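May
Thư Kim, Zarside household tasks project

Progress report no. 2 -- for the Lazarević fund

Sorry this is short on polish, I'm writing between sessions and the portal closes at 5 pm. Numbers first, then the chores one at a time, then money.

Where we are. 1048 demonstrations recorded and checked as of this morning. Those are people doing the chores with hand-held grippers, same fingers as the ones on the arm, so what we record can be trained on directly. Of the chore list we agreed in the proposal, the tidying and dressing-table items are well covered, laundry is half covered, kitchen is behind. I'll come back to kitchen.

You asked in your last note for a plain answer to "can it do the chores yet." Plain answer: a few of them, slowly, in a room it knows. Not in a house. I would not put it in anybody's house this year and I don't want the summary on your website to suggest otherwise. The draft summary said "ready for home trials" -- please take that out.

Chore by chore.

Picking up off the floor. Best result so far. Soft toys, socks, shoes, plastic cups, all fine on carpet. On hard floor it chases things. A round lid will slide ahead of the fingers until it hits the wall, and then it gets picked up, which the script counts as a success. I've changed the script so pushing counts against it. Expect the next figures to look worse for that reason and no other.

Laundry. Moving clothes from a pile into a bin works. Folding doesn't. Towels come out as a sort of folded lump, T-shirts no. We tried the two-arm setup at the Wutusthorpe site and it helped with towels only. Turning socks the right way out we have dropped, with your agreement (see email).

Wiping surfaces. Works if the surface is clear. Put one mug on it and it wipes up to the mug and stops, or wipes the mug along with the crumbs. We have demonstrations now where the person lifts the mug, wipes, puts it back. Training run on those finishes next week, no result to report.

Shop floor. Restocking at the Titeo store in Wutusthorpe, evenings after close. Boxes yes, bags no. Shampoo bottles good as long as the shelf is less than half full. Fronting up a shelf (pulling everything to the edge so it looks full) is the one the store manager really wants and we haven't got it. The arm can't get behind the front row without knocking it. A person does it with two fingertips and doesn't look. We timed it once: the arm needed 108 seconds for a single facing, the night staff didn't want to be timed but it's a few seconds at most. The manager was polite about it.

Kitchen. Behind. The reason is dull -- dishwasher at Zarside leaked, floor had to come up, we lost the room. Loading the dishwasher moves to next period. Putting away cutlery was recorded at the kitchen table instead and the data is usable but all from one height, so I don't trust it for drawers yet.

Small personal items. This was the late addition, combs, brushes, glasses cases, hair clips, the stuff that ends up on the wrong surface in every bedroom and bathroom. I argued for it because it's what older people in the interviews kept bringing up, bending and reaching for small things, more than they brought up cooking or vacuuming. It has also been harder than I budgeted for. A brush has a handle side and a pin side, and if you take it by the head you've got springy metal pins where you want something flat to close on. Depth readings in among the pins are noise. People grab it whichever way it happens to be lying and don't think, so we told the operators to do the same and not be neat about it. 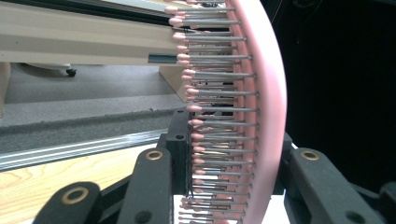

Grasps taken by the head are now in the training set on purpose, along with the tidy ones by the handle. Before we added them the arm would refuse anything that wasn't lying handle-first, it would just hover over it. Now it has a go. Success on brushes and combs across the test set is 70 percent, counting only tries where the thing ended up where it should and the right way up. Drops are mostly during the turn, when it swings the item over to set it down. I think a slower turn fixes a good part of that. Not tested.

Glasses cases are easy. Hair clips are hopeless, too small and they spring. I'd like to cut clips from the list and spend the time on pill boxes, which came up in the interviews more anyway. Need a yes or no from you on that.

Operators. Four trained, three still with us. Main complaint is wrists, the grippers are front-heavy and after an hour you feel it. We've gone to shorter sessions with a real break between. Slower recording but fewer throwaways, so it comes out close to even. One operator is left-handed and her recordings turned out to be the most useful for cluttered surfaces -- she comes at things from the side nobody else does. Looking for another left-handed person if you know of anyone near Zarside.

Problems, in no order. Finger pads wear out faster than the supplier told us, ordering more. Storage is nearly full and the backup is on one drive, which I know, I know. Labelling is two weeks behind. The time stamps on the early recordings were off and had to be fixed by hand, thats done now.

Money. Under on travel, over on parts. Overspend is finger pads and the replacement wrist joint. I'd like to move what's left in travel to parts, no change to the total. Table is in the spreadsheet, second tab, ignore the first tab it's old.

Next period: get the kitchen back, load the dishwasher, slow the turn on brushes and retest, shelf fronting with a thinner finger if the machinist can make one. Also a proper test in a room the arm has never been in, with somebody else's clutter, becuase that's the number that matters and we don't have it.

What I need from you:
-- yes/no on swapping hair clips for pill boxes
-- OK on travel to parts
-- the wording fix on the website summary
-- a date for the visit. Mornings are better, we record in the afternoons and the room is small.

Interview notes to follow separately, still taking the names out.

T. Kim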